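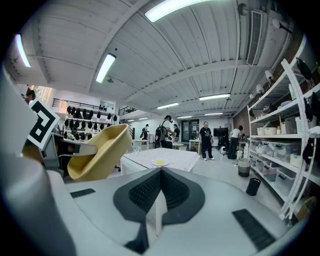 **Spielabbruch wegen Gewitter in der 80. Minute, zählt der Spielstand?**

gestellt am 13. August 2020 · Rubrik: Amateurfußball, Hobbyliga

Hallo zusammen, muss schnell gehen, Rückmeldung an die Staffelleitung soll bis morgen Abend raus.

Wir spielen in einer Hobbyliga (kein Verband, eigene Spielordnung), Großfeld, 2 x 45. Auswärts bei Stindari. Es steht 3:1 für uns, 80. Minute, Gewitter. Schiri unterbricht, alle in die Kabinen. Nach einer halben Stunde kommt er rein und sagt Schluss, Platz unter Wasser und Blitze immer noch in der Nähe. Soweit völlig ok, da hat auch keiner gemeckert.

Jetzt will Stindari neu ansetzen, also komplett, von 0:0. Wir sagen natürlich wertet das Ding 3:1, waren ja nur noch zehn Minuten. In unserer Spielordnung steht dazu genau ein Satz: "Abgebrochene Spiele werden nach Lage des Falles behandelt." Toll.

Dazu kommt:

- Platzmiete für den Abend waren 164 Euro, wer zahlt das beim zweiten Mal?
- zwei von unseren Stammleuten sind ab nächste Woche in Urlaub, dürfen wir andere einsetzen die am Abbruchtag garnicht auf dem Bogen standen?
- Spielbericht ist online in Fasby eingetragen, Status "beendet 1:3". Kann sich Stindari darauf berufen dass das falsch ist bzw. wir darauf dass es richtig ist?

Gibts da irgendeine Regel auf die man sich beziehen kann? Danke schonmal

---

## 3 Antworten

### Antwort 1 (vom Fragesteller als hilfreich markiert)

Erstmal trennen: Abbruch und Wertung sind zwei Paar Schuhe. Abbrechen entscheidet der Schiri. Werten entscheidet die Spielleitung, bei euch also die Staffelleitung. Der Schiri kann in seinem Bericht schreiben was er will, gewertet ist damit noch nichts.

Zum Spielstand: Im Verbandsfußball läuft es normalerweise so, dass bei Abbruch ohne Verschulden einer Mannschaft das Spiel neu angesetzt wird. Und zwar ganz, nicht die letzten zehn Minuten. Wetter ist der Klassiker dafür. Spielwertung gibts meistens nur, wenn einer den Abbruch verschuldet hat (Spielfeld verlassen, Schiri angegangen usw.). Ist bitter bei 3:1 in der 80., hatten wir im April vor ein paar Jahren genauso, da stands 4:0 und wir haben das Wiederholungsspiel dann verloren.

ABER ihr seid eine Hobbyliga mit eigener Ordnung, da gilt der Verbandskram nur wenn das irgendwo drinsteht. Schau ganz hinten nach, oft gibts einen Satz wie "im Übrigen gelten die Bestimmungen des Landesverbandes". Wenn ja, dann Neuansetzung. Wenn nein, dann kann die Staffelleitung bei "nach Lage des Falles" ziemlich frei entscheiden, auch 3:1 werten. Am einfachsten wenn beide Vereine sich einigen und das zusammen hinschicken.

Würde in die Rückmeldung reinschreiben:

1. Minute und Spielstand beim Abbruch
2. wie lange unterbrochen war
3. dass keine Mannschaft schuld hatte
4. euer Antrag (Wertung 3:1), hilfsweise Neuansetzung mit zwei, drei Terminvorschlägen

Punkt 4 mit dem "hilfsweise" nicht vergessen, sonst legen die euch einen Termin hin der euch garnicht passt.

Spieler: Bei Neuansetzung darf normal jeder ran, der am neuen Termin spielberechtigt ist. Wer am Abbruchtag auf dem Bogen stand ist egal. Wir haben 26 Leute auf der Liste und haben da auch komplett anders aufgestellt.

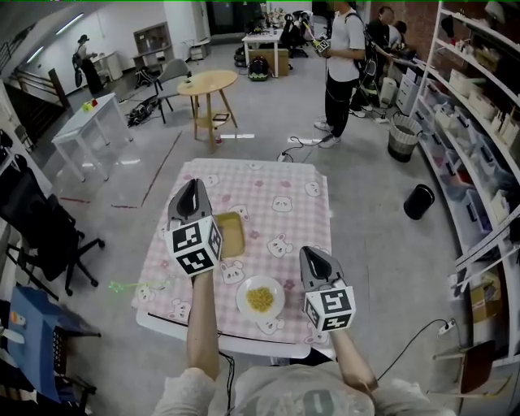

**Nachfrage: Zählen die Gelben Karten aus dem abgebrochenen Spiel noch mit, wenn neu angesetzt wird?**

Kommt auf eure Spielordnung an, in vielen Ligen verfallen Gelbe bei einer Neuansetzung und nur Rot und Gelb-Rot bleiben stehen. Bei Rot also davon ausgehen, dass die Sperre läuft, und den Spieler lieber draußen lassen bis die Staffelleitung was Schriftliches schickt. Tore fürs Torjägerkonto sind bei Neuansetzung auch weg.

### Antwort 2

Zählt natürlich 3:1. Ab 75 Minuten gilt das Spiel als gespielt, war bei uns früher immer so.

> Kommentar: Woher hast du die 75? Steht bei uns jedenfalls nirgends, und im Verband hab ich das auch noch nie gelesen.

> Kommentar: War Pirihi-Runde, Altherren. Kann sein dass das nur da galt.

### Antwort 3

Nur zu Fasby und zum Geld, Rest hat der erste schon geschrieben.

Der Status im Onlinebericht ist nur das was einer angeklickt hat. Bei uns in der Rilesier Runde hat mal jemand ein Spiel als "beendet" eingetragen obwohl Halbzeit war, Spielnummer 2712, die vergess ich nicht mehr, das Hin und Her ging drei Wochen. Maßgeblich war am Ende der Bericht vom Schiri und der Beschluss der Spielleitung. Also Korrektur auf "abgebrochen" beantragen, auch wenn euch "beendet" gerade lieber wäre. Kommt eh raus und sieht dann blöd aus.

Platzmiete: wenn nix geregelt ist zahlt der Heimverein den Platz, auch beim zweiten Mal. Wir haben uns in so einem Fall geeinigt und halbe-halbe gemacht, wären bei euch 82 Euro pro Verein. Eure Fahrtkosten tragt ihr dann selber. Fragt vorher beim Platzeigentümer nach, bei uns war der Ersatztermin nach Unwetter billiger. Schirikosten auch klären, der will ja zweimal Geld und das zu recht.

> Kommentar (Fragesteller): Danke euch. Hab hinten in der Ordnung geguckt, steht tatsächlich "ergänzend gilt die Spielordnung des Verbandes". Also wohl Neuansetzung. Schick das heute noch raus mit Terminvorschlägen, halbe-halbe schlag ich Stindari vor.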